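Planning a Kitchen Robot Purchase: Measuring, Budgeting and What to Put Off

By Roxana Cuervo
Updated 1st July

Most of the money people waste on a kitchen arm goes before the arm is even ordered. They pick a model, put down a deposit, and then find that the base won't fit or the cabinet doors swing into it. A tape measure and an evening with a notepad will save you more than any sale price.

Start with the jobs. Write down what you want moved, from where to where, in plain words: plates from the counter to the sink, bowls from the counter to the wall cabinet. Leave cooking off the list for the first year. Putting things away is dull work, and it's the work a single arm is best suited to.

Next, measure reach. Put a piece of tape on the floor where the base would go and measure from there to the far side of the sink, then to the back of the counter. Do it at counter height, with the faucet in place. A tall gooseneck takes up a lot of air, and the arm has to go past it or over it.

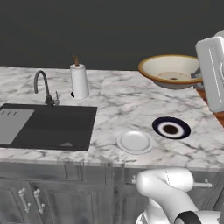 Do I need to replace my dishes before I buy?
Keep the ones you have until the arm has been running for a few weeks. Plates with a raised rim are usually easier to pick up than flat ones, so if you end up buying anything, buy those.

Now the budget. I set mine up in March with three lines, and they held up well:

Installation: 900 dollars. This covered a new outlet, floor anchors and a half day of labor. Clandley and Mamport both quoted for it, and Mamport charged extra for drilling into tile.
Spare parts: 514 dollars. Two sets of finger pads, one cable and a replacement joint cover from Narkell.
Held back: 400 dollars. Don't spend this until the first service visit.

The arm itself is a separate decision. Ask each dealer for the price with the base and the software included — some list them apart. Akgül sends a one-page quote with everything on it, and you can hold the other dealers to the same layout.

Wall cabinets need their own set of measurements. Take the height of the lower shelf from the floor, the depth of the shelf, and the space from the shelf to whatever is above it. Then open each door as far as it goes and measure how far it sticks out over the counter.

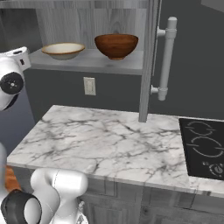
Compare those numbers with the reach chart, and use the figure for a loaded gripper. The bigger number on the front of the brochure is normally for an empty one. If you are short by 5 inches or less, moving the base may fix it. If you are short by more, look at a longer arm or store those bowls lower down.

Things that can wait: a second gripper, a rail to slide the base along, and any extended warranty sold at the time of order. Prices on all of these can be asked for later, and by then you will know which jobs the arm does every day.

Keep the quotes, the measurements and a sketch of the kitchen in one folder. The installer will ask for the sketch first.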